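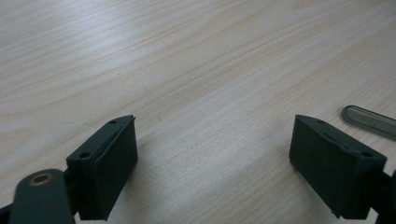

VARNPORT, July 13, 2019
By Hubert Marti

Filed under: Workshop, Robots, Spending Money

So the budget for the robot corner is finished and I am way too happy about a spreadsheet! I've been promising this post since February, when I wrote that Tarık and I were going to stop talking about automating the sorting bench and start pricing it. A few of you wrote in asking what we were going to buy and what it was going to cost, and I kept saying "soon." Well, we have a number, we have most of the boxes, and I have a lot of opinions about linkages that I didn't have last winter.

Quick catch-up for anybody new. Tarık Erdem and I run a little repair and resale business for drafting and measuring tools. Drawing sets, dividers, small rules, scrapers, that kind of thing. They come in mixed up by the bucket, and before anything can be cleaned or fixed it has to be sorted into trays. It's slow and it's mostly me doing it. We'd like a small arm to do the easy part of that, and leave the odd stuff for a person with a cup of coffee.

We already own the arm (that was last year's big purchase, and I wrote plenty about it then). What we didn't own was everything that goes on the end of it and around it. That's this year's money, and we set the limit at $3,000 before looking at a single catalog. I really recommend doing it in that order! I've done it the other way, where you find the thing you love and then build a budget that happens to have room for it, and that's how we ended up with the big sander.

The final total is $2,907. I'll take it!

The largest line by a mile is the gripper, at $1,238. That price is for the Brasetine two-finger kit, and it comes with the fingers, the linkage, a set of pads, a wrist plate for the arm and a hand-held body so you can work it yourself. The hand-held part is what sold me. My first instinct was to cross it off as a toy. Tarık talked me out of it, and he was so right that I've had to buy him lunch twice.

We've had it on the sorting table all week and it has changed the plan more than any data sheet did. You hold the thing, you go after a part using only what those two fingers can do, and you find out within a minute whether your idea is any good. My hands know how to pick up a thin strip of metal lying flat on a table. I slide a fingernail under the edge and tip it up, and I've been doing it so long I don't even notice. Two stiff fingers with square pads have no fingernail. You can come at a flat piece from the long sides and squeeze, and if it's thick enough you get it, and if it's thinner than the rounding on the edge of the pad, you push it around the table like a hockey puck.

That one discovery killed a line item I was sure about, which was a second camera to look at the parts from the side. I had it in the plan because I figured our trouble would be finding the parts. The trouble is getting hold of the flat ones. So the camera money moved over to pads and to the table surface, and the total went down a little. I love it when that happens.

Some notes on the gripper itself, for the people who asked. It's dark green, pads included, and I think it looks terrific. The pads are rubbery slabs on the inside faces of the fingers, and they stick out a bit past the body at the top. The fingers have small round holes in the top, and I have already sketched three different things I want to bolt there, including a thin little scoop that would give us our fingernail back. Brass-colored bushing at the pivot, too, which pleases me every time I look at it. I can't tell you how it wears yet. Ask me next year.

Pads are the item I'd underline if you're planning something like this. When you're comparing grippers you compare grip force and opening width and price, and the pads are one word at the bottom of the page. But the pad is the part that touches your stuff! It's also the part that wears out. I asked Brasetine what a spare set costs before I asked about shipping, and I got a straight answer the same afternoon, and that counted for a lot with me. We ordered spares along with the kit. One of the pads has a slightly rough bottom edge and I've been debating whether to trim it or leave it alone. Tarık votes leave it alone. He also votes that I stop touching it.

The other quote we took seriously came from Sutter, and I want to be fair to them, because theirs is a nice piece of equipment and the person on the phone was patient with me. Their gripper was stronger and the finish was lovely. What it didn't have was a way to use it by hand, and the wrist plate for our arm was a custom part with a custom price. By the time I added the plate and a cable and one set of spare pads, it ate most of the budget all by itself. If we were lifting castings I'd have gone that way in a heartbeat. We are lifting things that weigh less than a sandwich.

Now the table. I know, I know, a table isn't robotics. But it's the part of the plan I went back and forth on the most, and it's where I'd tell you to spend your thinking time. Our sorting table has a pale wood top and I'm fond of it, and it is a pain for cameras. Light comes in and you get this wide white shine across the wood, and a silvery part lying in that shine is asking a lot of any camera. Then there's the grain, all those fine wavy lines, and thin parts like to lie right along it as if they were hiding. My eyes don't care about any of this. I'm pretty sure the software will.

We had two ways to go: replace the top, or cover it and fix the light. A new matte top, cut and delivered, would have been a real chunk of money. Covering it means a sheet of dull rubber mat that we can roll up at the end of the day, plus a couple of lamps with diffusers. We went with the mat and the lamps. The mat has another thing going for it, and this one came straight out of playing with the hand-held gripper: a soft surface gives a little when you press down, so the fingers can get lower beside a flat part. On bare wood they stop where they stop. I tried it with a scrap of mat from the garage and hooted loud enough that the dog left the room.

The rest of the list is small stuff, and there are 19 lines of it. Cable chain, clamps, a stop button I can hit with my elbow, tray holders, screws in a size we never have, a decent power strip. I used to lump all of that into one row called "misc" and give it a round number, and every single time the round number was wrong and always in the same direction. This time I wrote every line out. It took an evening. Tarık read it over and took off two things we already had in a drawer, and added strain relief for the cables, which I'd forgotten completely.

A couple of people asked if we looked at used equipment. We did! Tarık drove over to the auction at Prirnthorpe to look at a lot of retired grippers off a bottling line. They were air powered, and we don't have a compressor in that half of the building, and by the time you've bought a quiet compressor and run the line and put in a regulator you've spent the savings and gained a noise. If you already have shop air, please go look at those auctions, because the prices made me a little sad. He came home with a box of nice drawer pulls.

What's left over is $93, and I'm leaving it alone. It's in the spreadsheet on its own row and the row says "Hubert, no." I would bet on it becoming material for the scoop fingers. I want to make those myself out of thin spring steel and bolt them on through the holes, and I need to measure the spacing carefully before I cut anything. If somebody reading this has already made add-on tips for a gripper in this style, please write to me, I'd love to see how thick you went. Mine are going to be too thick the first time, I can feel it.

Order of work from here, so I can be held to it. The mat and lamps go down first, and I'm going to run a whole bucket of parts by hand with the gripper, keeping a list of what it can lift and what it can't. That list decides how many trays we set up for the arm and how many stay with me. Then the wrist plate goes on and the fun starts. Tarık is doing the wiring (he has rules about who is allowed near the wiring, and I'm not on the list).

The spreadsheet is pretty ugly but I'm happy to send it to anybody who wants to copy the rows. Drop me an email and tell me what you're sorting!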